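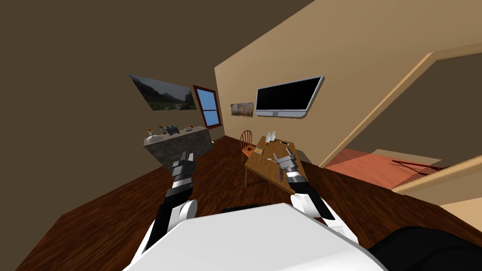
Is the kitchen demonstration at the Kermani open day worth the drive with a group of seniors?

Posted by porchlight_quilter in Outings and Day Trips

Hello everyone, and I hope this is the right corner of the site for it. I help run a lunch club at our senior center in Esholm, and one of our members saw a flyer for the open day at Kermani, the robotics place over in Wurnen. The flyer talks about a "practice kitchen" where a two-armed robot works around a counter and a table on a computer, and visitors can sit down and have a turn at driving it. Well, that set the whole lunch table talking! Half of them want to know if it could ever set out the silverware at home, and the other half just want to get out of the building for an afternoon (I'm somewhere in between).

We would be 29 people on one bus, several with canes and two in wheelchairs. What I can't tell from the flyer is whether you get to do anything or whether you stand in a hallway and listen to a talk. Is it too technical? Can people sit? My own mother taught me never to take a group anywhere without knowing where the bathrooms are, so anything on that would be welcome too. It's on a Friday in July and I need to tell the bus company soon.

Thank you in advance, you were all so kind about the button museum.

3 answers

marigold_and_rye

We went last summer with our garden club and I'd say go, with a couple of warnings. The building is easy to miss. You come in off the Kutley road, number 2163, and the sign is low down behind a hedge, so tell your driver to slow down after the feed store. The entrance is level and there is an elevator, and the bathrooms are straight across from the coat racks.

Now, the kitchen. I want to be clear on this point, as a few of our ladies were disappointed at first: there's no real kitchen with a real robot in it, or there wasn't when we went. It is all made by the computer, and you look at it on big screens. You see the room from up at the robot's body, with its two arms reaching out in front of you, and then they can switch you to the view from down at one of the hands. Once you've settled into it you do forget it isn't a room. One of our members kept leaning over to look at the painting on the wall! She wanted to know where the hills were, and the young man running the screen had no idea.

The thing I would warn people about is the tilt. The whole room can lean over sideways when the view changes, walls and counter and all, and a few in our group felt a little seasick from it. Looking away for a minute took care of it. 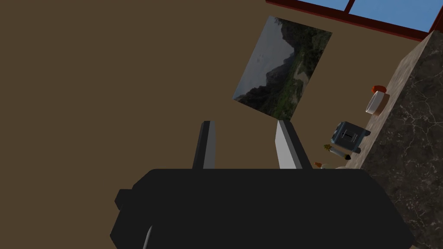
I'd put the ones who get queasy in the back row, where the screen doesn't fill up everything you see, and let the brave ones go up front. We did a lot of naming what was on the counter while we waited for the next turn. The toaster was easy. We never did agree on the little orange thing.

As for whether you do anything, yes. You hold a controller in each hand, and when you squeeze, the two fingers of the gripper close. Each person had a couple of minutes. It's much harder than it looks, and the laughing was the best part of the day. My sister chased one piece of silverware for her entire turn and never laid a finger on it.

Bring a sweater. They keep it cold in there.

retired_busman

Parking for a full-size bus is around back, not in front. Front lot has a turn you won't make. Ours ran 32 minutes from the Esholm exit without traffic. Didn't go in myself so can't help with the robot part. Coffee was decent, they brought me a cup out.

teaspoon_tally

I'd like to add a bit to the first answer, which is very good, but I think we must have gone on a different day because ours was set up differently. We were split into small groups, and there was a talk first, and the talk was too long. If you call ahead and explain that you have an older crowd they'll shorten it. I wish I had done that. They lost some of our people somewhere in the part on joints and motors, and a gentleman in my row had a very nice nap.

After that it gets good, though. Our group spent its time at the table, and the task was to go for the fork. That's a good one for beginners, as everybody knows how a fork ought to be picked up, and everybody has an opinion. The guide let people call out directions to whoever was driving: left, left, no, down a little. It was like parking a car with the whole family watching.

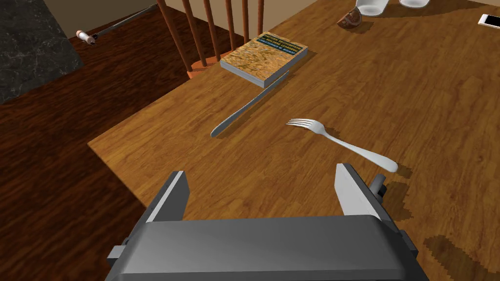
Practice kitchen at the open day, with the fork just ahead of the gripper and the knife and book farther back.

What I liked was that the guide didn't oversell it. Someone in our group asked her when she could have one to do her dishes, and she got a straight reply that this was practice and that a fork on a bare stretch of table was a fair day's work. She also explained why they use a made-up kitchen for so much of it. You can drop things all day long, press a button, and start again with nothing broken. I thought of my grandmother's plates.

On the seating, we had folding chairs with no arms, and those are hard on anybody who needs to push up to stand. Ask for the ones from the lunchroom, which do have arms. The controllers can be used sitting down, so your two in wheelchairs should be able to take a turn like everyone else, and the table they rest on was high enough to roll under. I'd check that again when you call, in case they've changed the furniture.

One more thing. The turns take a good long while with a group your size, so tell people to bring a snack or see if you can have two screens going at once. We had over an hour of waiting between us and some got cranky.

Comment from porchlight_quilter

Oh, this is wonderful, thank you all three! I've read the part about the fork out loud at lunch and there is already a sign-up sheet for who gets to go first. I'll call tomorrow about the chairs and the shorter talk, and I've passed the note on the back lot to the bus company. Does anyone remember if you can eat your own sandwiches inside, or should we plan to stop in Kutley on the way home?

Comment from marigold_and_rye

We ate ours in the lunchroom and they didn't mind a bit. There's a pie counter in Kutley, though, so I'd stop anyway.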